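Last updated: October

The long way round to Ornness

I finally finished Saludo on the weekend, or at least I finished the part of it that has credits, and I've been wandering around the house in that slightly flat mood you get when a long game is over and nothing else on the shelf appeals. So I've made a pot of tea and I'm going to write about it instead.

For anyone who hasn't come across it, Saludo is a role-playing game about running messages between towns on a drowned coastline. You have a boat, a satchel and a very bad map. There is fighting, but not a great deal, and most of it can be talked or rowed away from if you're patient. I picked it up in a sale last winter on the strength of one lovely screenshot of a harbour at dusk, then let it sit there for months because my old graphics card made a noise like a hairdryer whenever the title menu came up. New card, new start.

The opening is slow. I'll say that plainly to save a few of you the bother. You spend the first couple of hours in Dostport learning to tie up the boat and being told off by the harbour office, and my partner, who was reading on the couch, asked twice whether it was a game or a workplace induction. But I grew very fond of Dostport. The rain sounds right on the tin roofs, the bakery changes what it sells depending on the tide, and there's a dog on the second jetty who will follow you to the end and no further. I went back to visit that dog far more often than the plot required.

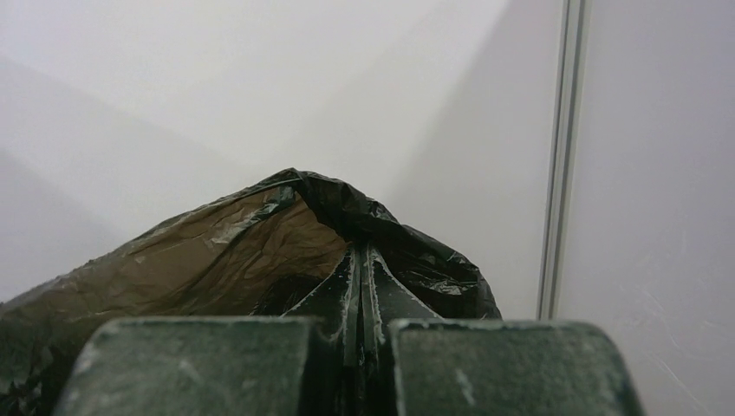
What I really want to talk about is the inventory, which I know is a dreadful thing to be excited by, but bear with me! Everything in Saludo has to go into your satchel, and the satchel is a proper lumpy shape with a limit of 1000 weight, and things slump and settle on top of each other as you add them. I spent the whole middle stretch of the game at 997, which meant I could carry one more letter and absolutely no soup. When you grab the satchel in the menu it bunches up and sags in a very convincing way, and somebody on that team must have spent weeks on it. I found it so satisfying that I'd open the menu just to pick the thing up and put it down again (my partner noticed this as well). Then of course you'd drop it, everything inside would have shifted, and the lamp oil would be at the bottom.

The trip to Ornness is where the game won me over for good. You can go by the channel, which the map suggests, or you can take the outside route past the breakwaters, and I took the outside route because I'd misread the compass. It was two full evenings of being lost in fog. I ran out of biscuits, both in the game and on my desk. When the Ornness light finally came up on the left I let out a little cheer, and then discovered I'd left the parcel in Dostport.

I do have some grumbles. The autosave is stingy, and on Tuesday night I lost the better part of an hour when the power flickered. The colour-blind options are buried three menus deep and only cover the map, so the signal flags are still a guessing game for some players. And the last chapter hurries. After all that dawdling you're suddenly asked to do four deliveries against a clock, and I didn't enjoy being rushed by a game that had taught me to dawdle in the first place.

The soundtrack makes up for plenty, though. It's mostly accordion and something that might be a bowed saw, and there's a tune that plays when you row home empty that I've been humming at the sink all week.

My save file says I walked 3122 steps on dry land, which seems tiny for a game this long and tells you how much of it you spend in the boat. I've still got the northern islands to do, and a whole set of letters I never opened. I might start on those tonight if the dishes get done.

Recent posts
Sonudel, part 2: I have changed my mind about the bees
A controller that fits small hands
Games I have abandoned and feel bad about
Making room on the old hard drive
What I'm playing this spring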